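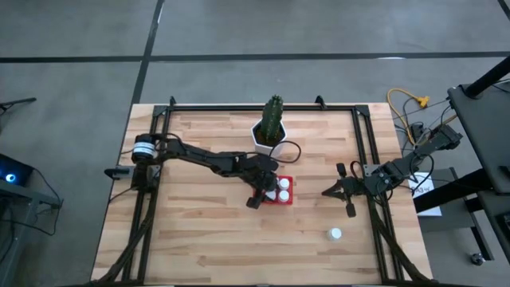 Niilo Lindqvist would have liked to see the play in April already, and he thinks that many people in Fleltport feel the same. The wait was long, he told us by telephone, and two times he had bought a ticket and two times he got the money back. Now he has bought one again, for the first evening, in the same row as before.

The play is "Horari", and the company is Orkiretti. The first performance in the Abbasi hall was planned for the spring, then it was moved because of illness among the actors, and then it was moved again when the heating in the hall had to be repaired. The company has now confirmed that the play will open in the fall. Tickets from the spring stay valid for the same day of the week, and those who cannot come may ask for their money at the ticket desk until the day before the opening.

"Horari" takes place during one night in a small railroad station where the last train has been canceled. Five travelers must stay there until the morning. One of them is a druggist who has left his town in a hurry, and little by little the others understand why. It is a quiet play with much humor, and it lasts two hours with one intermission. The text was written by Maximiliano Durán, who first wrote it in Spanish and then made the English version himself over one winter.

Durán says that the English version is shorter. In Spanish the travelers interrupt one another all the time, and when he heard this in English at the first reading, he could not follow his own story. He took out two songs and one complete character, the sister of the stationmaster. Some of her lines were given to the stationmaster, and one of them, about the clock, is now the last line before the intermission.

The director is Juniper Mahmoud. She has worked with Orkiretti before, on a Christmas play for families, but this is her first evening production with the company. She has decided that the audience will sit on three sides of the stage. For this the first rows of the Abbasi hall are taken out and 50 chairs are put on the stage itself, along the walls of the station. The persons who sit there are so near to the actors that they are asked to leave their coats in the cloakroom and to keep their feet under the chair. These places cost the same as the others and cannot be reserved by telephone.

Rehearsals started again on Aug 17, 2022, with almost all of the same actors as in the spring. Only the role of the young soldier has a new actor, because the first one has moved away for his studies. Trinity Montoya plays the widow with the birdcage, the longest role in the play. She says that the break was good for her. In the spring she knew the words, and over the summer she forgot half of them, and when she learned them again she found that she had spoken one important scene much too angrily. Now she does it sitting down.

The fight in the second act has also been changed. Before, the soldier and the druggist fought across the whole platform, and a bench was turned over. With spectators on three sides this was not possible, and Mahmoud has made the fight much smaller. It lasts less than a minute and the two men hardly leave the bench. Montoya, who must stand between them at the end, has asked that they practice it every day before the other work begins, slowly the first time and then at full speed. The same is done at the hall before every performance.

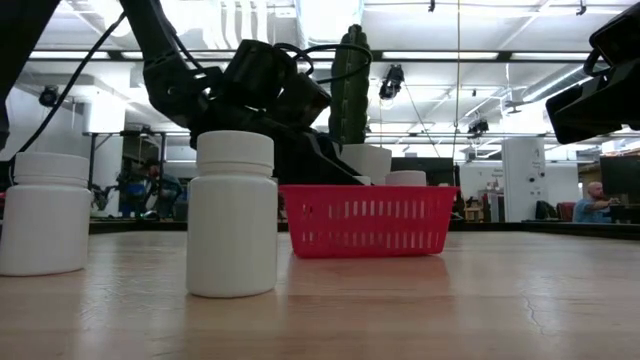 The properties for "Horari" are few, and most of them were collected by the actors themselves: suitcases, a lantern, a birdcage, the stationmaster's whistle. More difficult is the bag of the druggist, which is opened in front of everybody at the end of the first act. The spectators on the stage will look straight into it, and those in the last row must also understand what comes out. White plastic bottles with ribbed caps, like the two on the table here, can be recognized from far away, but the play has its night in the year 1931 and they would look wrong to the people in the near chairs. Mahmoud has chosen brown glass with paper labels written by hand. Each label has a real word on it, in case somebody reads it.

The light is made by Ignacio Blackwood. He wants to use as little as possible in the first scenes, when only the lantern and the window of the ticket office are lit, and to let the morning come very slowly during the whole second act. The difficulty is that the people on the stage are then also in the light. Blackwood has put the lamps lower than is usual in the hall, and he has asked the actors to tell him when they are blinded. So far it was only the stationmaster – he stands on a ladder for one scene, to repair the clock.

In the weeks before the delay the company sold 1,613 tickets, and most of the buyers have kept them. Orkiretti says that the Saturday evenings are nearly full, while there is still a good choice for the other evenings and for the matinee. For the schools of the town there is one performance in the morning, followed by a talk with the author. Teachers can order a small booklet with the first scene, a map of the imaginary railroad line and some questions for the class. The company has printed 1,000 of these, and what is left will be free to take in the lobby.

Durán will be in Fleltport for the opening week. He plans to watch the play from a different place every evening, also from one of the chairs on the stage, if one is free. He has promised Mahmoud not to change the text any more, with one exception. The soldier has a line about the weather which nobody in the cast likes, and the author does not like it either. The two will decide about it at the dress rehearsal.

After Fleltport the production will travel to two other towns, with a smaller set and without the chairs on the stage. The bench, the clock and the window of the ticket office will go in the van, and the walls stay at home. The dates for the tour will be made public when the contracts are signed.

The doors of the Abbasi hall open one hour before the performance. Late visitors are let in at the intermission only, as the entrance to the seats goes past the platform – and during the first act there is always somebody sleeping on it.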